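Zumley Founder Runway Planner

Desk edition, spiral bound, with spreadsheet download
$27, ships from our office on Thursday

Hi, I'm Kiros Lemma, and I made this planner after running my own first company straight into a wall. I had a decent product, a few customers who liked us, and no clue how many weeks of cash were left (my spreadsheet had eleven tabs and I trusted none of them!). So I started writing the numbers by hand every week on one page, and that page is more or less what you're buying.

It's a planner for people with a very young business. Maybe you've taken a small seed check, maybe you're living on savings and your sister's guest room. Either way you have a pile of money that gets smaller, and you need to decide what to spend it on before it's gone. If you already have a finance person, give them a hug and skip this product.

Each week gets two facing pages. On the left you write down cash in the bank, what's going out, what you're really owed, and the week you hit zero if nothing changes. On the right there's space for the one guess about your customers you're testing right now, who you talked to, and what they said. I put those next to each other on purpose. Back at Paltik, my old company, we kept the money talk and the customer talk in separate meetings, and we spent months building a reporting feature that our runway couldn't pay for and our buyers hadn't asked for.

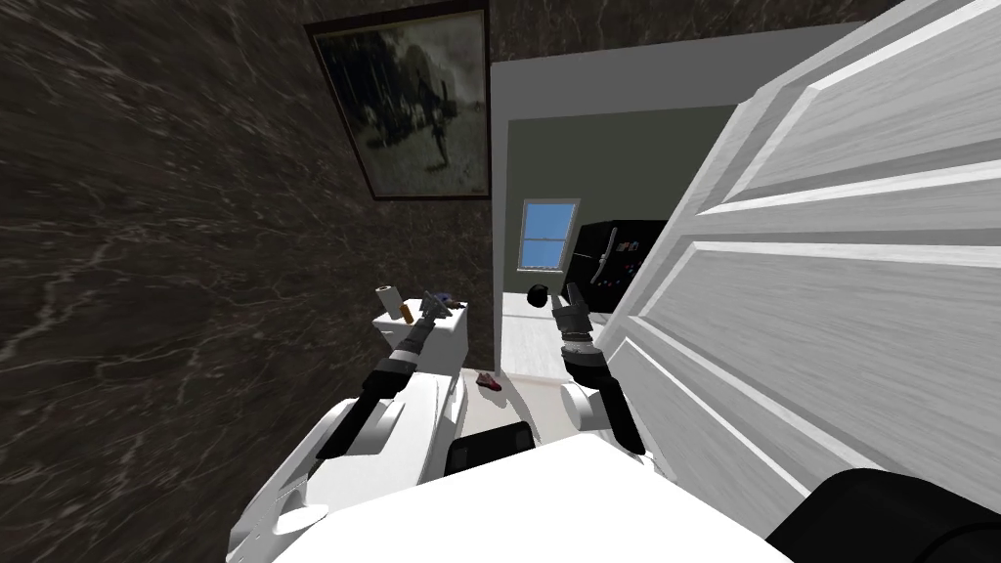 Rendered interior with marble wall, framed black-and-white picture and doorway

The first version was a stapled stack I printed for friends. Hildegard Thiele used hers to death at Rekska and sent it back covered in arrows, with a note saying the "owed to us" box was far too small. She was right, so it's twice as tall now. Hartmut Teuber wanted the whole thing to be an app. Sorry, Hartmut! You do get the spreadsheet, though, and it does the dividing for you if you hate doing it by hand.

What's in the box

Planner, 8 by 10 inches, undated, one full year of weekly pages
Paper heavy enough for most pens (my fat felt-tip does bleed a little)
Fold-out chart at the back for drawing your cash line month by month
Pricing worksheet, hiring worksheet, and a blank investor update you can copy
Link to the spreadsheet, which opens in any of the usual programs

Item number: 538
Cover: dark green or gray

A few things people ask me

Can I start mid-year? Yep, the pages are undated, so start whenever. I began my current one in April.

Does it work with a cofounder? I'd get one copy and fill it in together, out loud. Two copies means two sets of numbers, and then you're arguing about the planner.

Is it any good for a shop or a restaurant? The cash side, sure. The customer pages assume you're still figuring out who buys, so a settled business may leave a lot of them blank.

Can I return it? If it's unused, send it back within a month and I'll refund the price, but return postage is on you.

We print 300 at a time, and the gray cover usually goes first. If it's out of stock, leave your email in the box below and I'll write when the next batch is in.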